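4.2 Household chores: results and observations

The question in this section is a simple one: can a general-purpose machine do the small jobs of a kitchen or an office today, at a level that a person in the house would accept? We chose chores which need no special skill. A bottle must be put away in the refrigerator, or a paper cup must be moved on a desk. For a person such work takes a few seconds and almost no attention. For the systems we studied, it remains difficult in ways that the earlier Skildale tests did not show, as those tests used only single objects on a cleared bench. 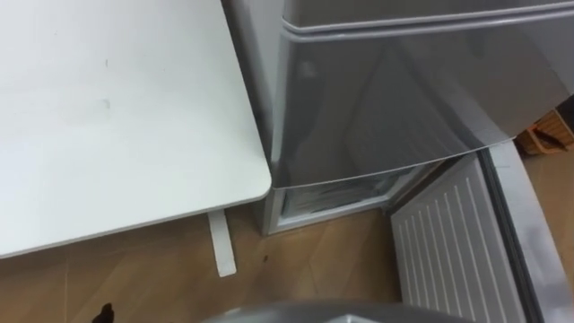 Chores with doors and drawers gave us the largest share of failures. In the Vanags protocol, which we follow, opening and closing is scored as a separate step, and we found this division useful. A refrigerator is a good test because the space for the body is small: in Figure 4 the appliance stands so close to the table that its left side nearly touches the corner, and the open lower door takes up floor in front. A person steps aside without thinking. The planner must decide first where the base will stand, and only then how the arm will move. Of 60 refrigerator trials, 47 were completed without help. In 7 of the remaining trials the item was placed correctly, but the door or drawer was left partly open – a small mistake for a researcher, a serious one for the owner of the food.

Desk work was easier in some respects. The surfaces are open and the height of the top is known in advance. The difficulty lies in the objects. A paper cup changes its shape under a grip that is safe for a bottle, and the force limit had to be set lower for this task.

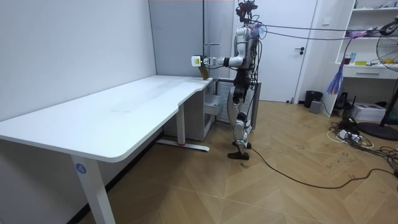
We also compared two kinds of hand. The gripper was faster to tune and gave more regular results with light objects. The five-fingered hand needed roughly 3 times as much preparation, and we can not yet say that the additional fingers were used well. In many trials the thumb and one finger did most of the work.

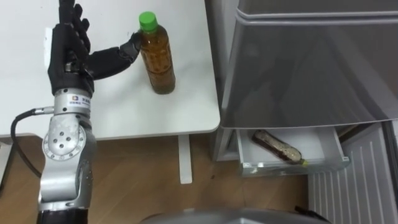
Ribbed plastic bottles were the object where the hand type mattered most. When the approach was slightly wrong, the bottle turned or tipped before the fingers closed, and the Wonix controller had no routine to recover from this. The operator then reset the object by hand. We counted every such case as a failure, although the Sumwood scoring rules would allow a second attempt. For this reason our completion rates should not be compared directly with rates obtained under those rules.

Figure 4. Working area and chores used in the household tests.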